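Fledia Puzzle Library: Frequently Asked Questions

Updated October 2021

Welcome! If you've found this page, you probably like jigsaw puzzles, or you live with somebody who does and you'd like your dining table back. Either way we're very happy you're here. Most of what people ask us by email is answered below. Jump around as you like.

What is Fledia?

A lending library for jigsaw puzzles. You borrow a puzzle, do it, take it apart again and bring it back, same as a library book. Kaisu Rautiainen started it with the puzzles from her own hall closet, and the shelves now hold 1034 of them, from chunky farm animals for toddlers up to a couple of monsters that need most of a living room floor.

Where are you?

On Flatevgate, in the old shoe shop, one door down from the bakery. The sign over the window still says Jääskeläinen, so look for that. We love the lettering too much to take it down. There's a ramp at the side entrance and bike parking out front.

When are you open?

Tuesday evenings from five to eight, and Saturdays from ten to three. Returns can go in the hatch by the side door at any hour. Please don't push a puzzle through if it doesn't fit easily! Corners get crushed and lids pop off. Bring the big ones in during opening hours.

How much does it cost?

Membership is $22 a year for a household. There's no charge per puzzle, and everyone at your address can borrow on the same card. Kids can have their own card for free once they can write their name on it (and the names are a joy to read).

How many puzzles can I take at once?

Three. If you're off to a cabin for a week and want more, ask at the desk and we'll very likely say yes.

How long can I keep one?

A month, and you can renew twice if no one else is waiting for it. We don't charge late fees. If somebody is waiting, we'll send you a friendly note, and then a slightly less friendly one.

I've never done a big puzzle. Where should I start?

Oh, this is our favorite question! Start with 500 pieces and a picture that has lots of separate areas of color: shop windows, stamps, a market, a shelf of jam jars. You want to be able to pick up a piece and have a pretty good idea which part it came from. Save the snowy fields and the calm blue lakes for your second winter.

Once you're comfortable, 1000 pieces is the size we lend most. It fits on an ordinary table and keeps two people busy for several evenings. Todley, our beginner shelf (named after Kaisu's first cat), is just to the left of the desk, and everything on it has been picked because somebody new to puzzles enjoyed it.

Do I have to start with the edges?

No! Plenty of people do, and it's a nice calm way to begin, but some of our fastest members go straight for a face or a bright red coat and let the border wait. Valtteri Toivonen, who runs our Tuesday table, sorts by shape before he even looks at color. It looks like madness for the first hour and then the whole thing comes together in one go. Try a few ways and see what feels good.

How should I sort the pieces?

Baking trays work very well, and so do box lids. Turn every piece face up first, even though it's boring. Put on some music. Pull out edges and anything with writing on it as you go, then make loose piles by color or texture. You don't need a pile for everything, and a big heap of "green, don't know" is perfectly normal.

My table is needed for dinner. What can I do?

We lend puzzle boards with a raised rim that slide under a couch or a bed. There are seven of them, in two sizes, and they're popular from May right through to, well, the next May, so reserve early. Felt roll-up mats are an option too, but they work best with puzzles that lock tightly. With a looser cut you can unroll the mat and find your cathedral has come apart at the towers.

How do I know all the pieces are there?

Each box has a card inside the lid. The last person to finish it signs the card and writes down anything that was missing. "Complete, KR" means every piece was in place. If the card says one piece is gone, it's usually marked on a small sketch so you aren't hunting for it at midnight.

I've lost a piece! Am I in trouble?

Not at all. Check the vacuum bag, trouser cuffs, under the table leg, inside the sleeve of the sweater you were wearing, and the dog's bed. If it still doesn't show up, write it on the card and tell us. We keep every stray piece handed in, sometimes for years, and we've reunited some that had been gone so long the puzzle had been moved to the craft bin.

Can you make a replacement piece?

Sometimes. Valtteri makes them from thin card, traced from the gap and painted by hand. The colors are lovely and the fit is usually good. For that he needs the puzzle put together around the hole, so please call us before you break it up.

Should I break the puzzle up completely before returning it?

Yes please, down to single pieces. Leaving big chunks together feels kind, but it takes the fun away from the next person. Put the pieces in the cloth bag, pull the string tight, and lay the bag flat in the box with the card on top.

Can I glue and frame a library puzzle?

Sadly no. If you fall hard for one, let us know and we'll help you look for a copy of your own. We've tracked down some very old ones this way and it's great fun.

Do you take donations?

We do! Used puzzles are welcome if they have their box or at least a picture of the finished thing. Please tell us if you know a piece is missing, we may take it anyway. We can't accept anything that smells of smoke or damp, as the smell spreads along the whole shelf.

How should I pack a donation?

A plain corrugated cardboard box is best, one you can lift comfortably when it's full. Lay puzzle boxes flat, heaviest at the bottom, with a rubber band or a strip of paper around each lid. No packing tape on the puzzle boxes, please. It takes the picture off with it.

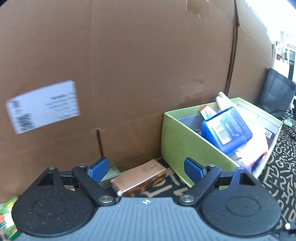 If you have more than you can carry, email us with your street and a rough idea of how many there are, and Kaisu will come by with the cargo bike on a Saturday after closing.

Can I come to the Tuesday table without being a member?

Yes, come! There's always one big puzzle going, there's coffee, and you can stay for ten minutes or the whole evening. Bring your reading glasses if you use them.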